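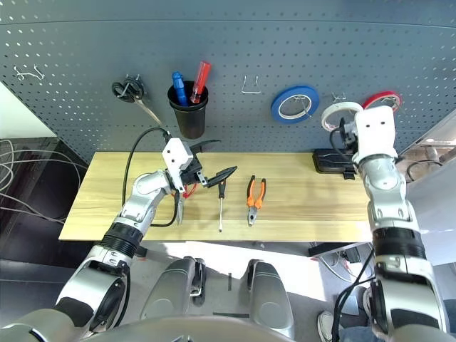 Notes for the gripper talk, 1 March 2018

Start with the question: can one pair of two-fingered grippers handle everything on a tool board? We compared two finger sets, Moltari and Grena, on the same arms with the same controller. 100 grasps per set, 21 of them on scissors.

Say the totals early. Grena missed 7. Moltari missed more, mostly on thin handles. Show the table, then move on.

Scissors. Flat on the table they are the hardest item. The fingers have to come down close to the wood without touching it. Mention that we lowered the closing speed in July and kept it there.

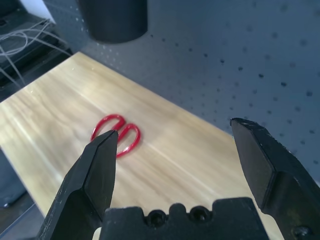
Red-handled scissors from the wrist camera, fingers open.

Pause for questions on the wrist view. Then cameras: the head view is good for finding a tool, the wrist view for the last part of the approach. Switching between them cost us time on the Coşkun controller. Give the delay from the slide.

Cables come last. Grip force matters less than where you grab.

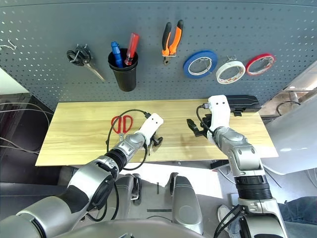 Zeyu Zhong disagreed with that at the dry run and said force was the whole problem with cables, because a light pinch lets the plug turn. Leave time for this. Backup slide 61 has the force plots.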